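Small Rooms: The Children's Bedroom at Stornurgate

Zuweira Eshun, October

The fourth set in the Small Rooms gallery comes from the upstairs flat at Stornurgate. Earlier sets covered the kitchen, the hallway cupboards and the box room. I have kept the notes short, as before. Captions sit beneath the pictures they belong to, and sizes and sources are at the end of the page for those who asked.

The bedroom is at the back of the flat and gets the light until early afternoon. The bed came from Dostel and was bought second-hand from a family in Drinadthorpe. It has a rail round it with short uprights underneath, and the wood has been left its natural colour. We looked at painted beds as well and decided against them, as the paint on the last one chipped within a year.

Bedding is kept simple. There is one sheet on the bed and one in the wash, with a heavier cover for cold nights. In the daytime the cover is folded and left on the mattress, where it can be reached without opening a cupboard. The sheet is a size too generous for the mattress and needs pulling straight most mornings. 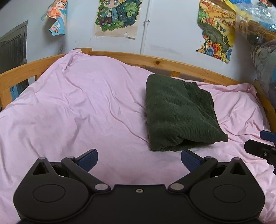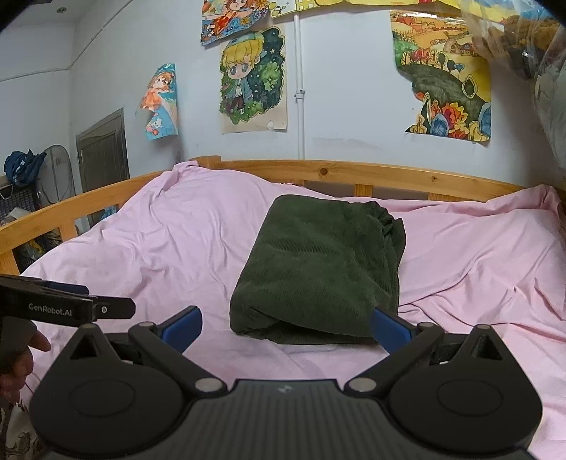
Both pictures: the green corduroy, folded, on the pink sheet. The wooden rail runs behind, with a knot in it.

The corduroy was bought as a length of cloth from Šťastný, who sell furnishing fabric by the metre and will cut to order. We had asked for brown and changed our minds at the counter. It is heavier than it looks and takes a long time to dry, so it is washed on a Saturday morning if the weather is good and otherwise left for another week. It goes in on a cool wash, inside out, with nothing else in the drum. Ironing flattens the ribs and we have stopped doing it.

Folding is in half lengthways, in half again, and then over from one end. Folded this way it stays together when it is moved to the chair at bedtime. A looser fold takes up half the bed.

The paper artworks on the wall are changed when new ones come home from school. The old ones go into a flat box in the box room, which can be seen in the third set.

Sources and sizes

Bed: Dostel, second-hand. Replacement bolts are still sold, and we needed 2.
Cloth: Šťastný, furnishing corduroy, dark green. The shade number on our receipt is 1216.
Sheet: from the market, no label.

The next set will be the bathroom shelves, when the tiling is finished. Earlier sets are listed under Small Rooms in the menu. Prints are not for sale, but pictures may be used in school projects with a credit.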